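Irkley Makers Forum > Robotics > Arms, hands and grippers

Thread: Five-finger hands vs plain parallel jaws for soft stuff – is anyone convinced?

torquewrench_pete
We've had the Renar hands on trial since September and I'm still not sold. They cost a good deal more than the two-jaw grippers we were running, there are more joints to go wrong, and the finger calibration drifts if you look at it funny. The sales sheet says "human-like handling". Fine, but most of what we pick up is boxes. Has anyone here got a job where fingers clearly beat jaws? I don't mean demos.

dinodport
Depends what you call a job. Anything lumpy with no flat sides is where jaws get silly. You end up printing a new pair of fingertips for every item and swapping them over all afternoon.

torquewrench_pete
Printed tips cost pennies though. I could print a lot of tips for the price of one Renar.

mossbank
Agree with Pete. We did 2,032 picks on jaws with foam pads before we touched the pads. I haven't seen a log like that from anyone running hands, only videos with the dull bits taken out.

dinodport
What were you picking?

mossbank
Bottles, mostly. And cartons.

dinodport
Well, there you go. A bottle is about the kindest thing you can ask a jaw to hold.

halfstep_k
I've used both, plus the Kowalczyk controller that was being passed round here last year. My view is that people blame the hand when it's the controller. Ours had a lag of up to 18 milliseconds between command and finger movement, and it made a decent hand look drunk. Changed the controller, kept the hand, different machine.

torquewrench_pete
Was that measured or from the manual?

halfstep_k
Measured. The manual was more cheerful.

mossbank
So now the real cost is hand plus new controller. This is not selling it to me.

dinodport
Right, some proper detail from our end. We've got a mock produce display with crates of artificial fruit and veg, and we've been trying the hands on it. Grapes are the awkward one. A bunch has no middle you can squeeze, it's wide at the top and narrows to a point, and the leaves get in the way of whatever you're trying to hold. With jaws I could either pinch the top and let the rest swing, or clamp the berries and hope.

With two hands I can put one high on the bunch, fingers curled over, and bring the other in from the side.
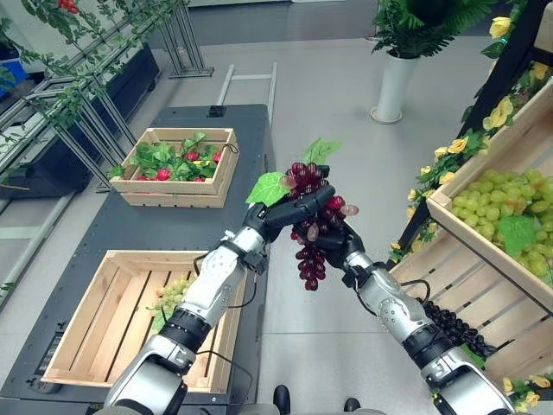

The side hand is doing less than you'd think. I set it to close gently and stop early, and the top hand does the holding. If I give them both the same force they fight each other and the bunch twists. Took me 6 evenings to get settings I'd leave alone, and I still wouldn't walk off and have my tea.

torquewrench_pete
OK, that's a better grip than I expected. But it's plastic fruit, isn't it? Real grapes bruise and come off the stalk. You can't tell me anything about force from that.

dinodport
No, and I'm not trying to. I'm testing finger placement and whether the two arms can share one object. Force comes later.

mossbank
"Force comes later" is what they said about ours – it never came. Also you're using two arms for one bunch. One jaw with a hook on it would lift that by the stem.

halfstep_k
Until the stem's buried under leaves, or there isn't one to speak of. I've tried hooks and they catch on everything else in the crate.

mossbank
Fair, ours caught the crate.

torquewrench_pete
Where's your camera, dinodport? I had mine up at head height and the hands blocked the object at exactly the moment I needed to see it.

dinodport
Head height as well, and yes, same problem. The fingers cover a fair bit of the fruit once they've closed. I'd like to add 2 small wrist cameras but that's more cable down the forearms and I'm fed up with cable as it is.

halfstep_k
Do the wrist cameras before you spend anything else. Tie the cable in at the elbow and leave slack, otherwise it tugs on the turn.

torquewrench_pete
I'll keep the trial pair to the end of the month and try them on bagged goods, which is the only lumpy thing we handle. If they can't beat foam pads on that they're going back. Will post numbers either way, including the drops.

mossbank
Especially the drops please.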